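The brochure is supposed to be dead. Juniper Calloway has been hearing so since she opened her print shop in Plikbridge, and last October she still ran off 166 separate jobs for trade shows.

I went to see her expecting to be talked into something. Every exhibitor I know hands out paper, and every visitor I know drops it in the hotel bin. Calloway doesn't argue. "They want it heavy, they want it black, and they want it by Friday's truck," she says.

Heavy is where the money goes. Her clients at Bellamy pay extra for thick stock on the theory that weight means trust. I have yet to meet anyone who bought a pump because of it.
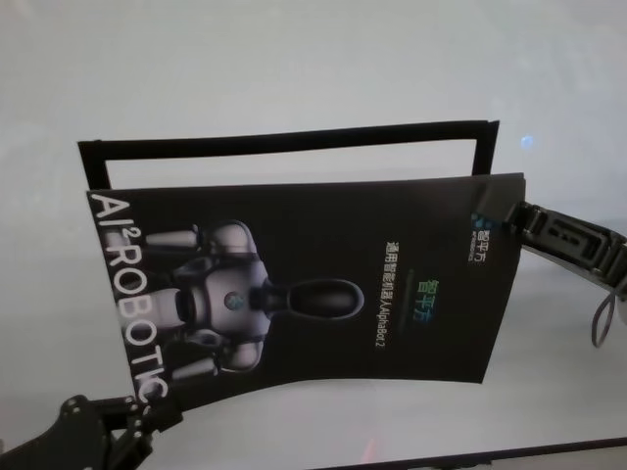 Black is the other fashion, and I'm not sold on that either. A solid dark background flatters whatever is shiny, which explains its pull on technology firms. The AI²ROBOTICS sheet does it by the book: white capitals for the name, a white-and-silver humanoid, and a Chinese title that slides from green to blue. It looks expensive. The line reading "AlphaBot 2" is set small, and small white type on black is what Calloway spends her days begging designers to avoid.

Anastasia Panagiotou, who buys print for Irnham, ordered 200 black brochures this spring. She brought 24 home — and has already reordered, in black.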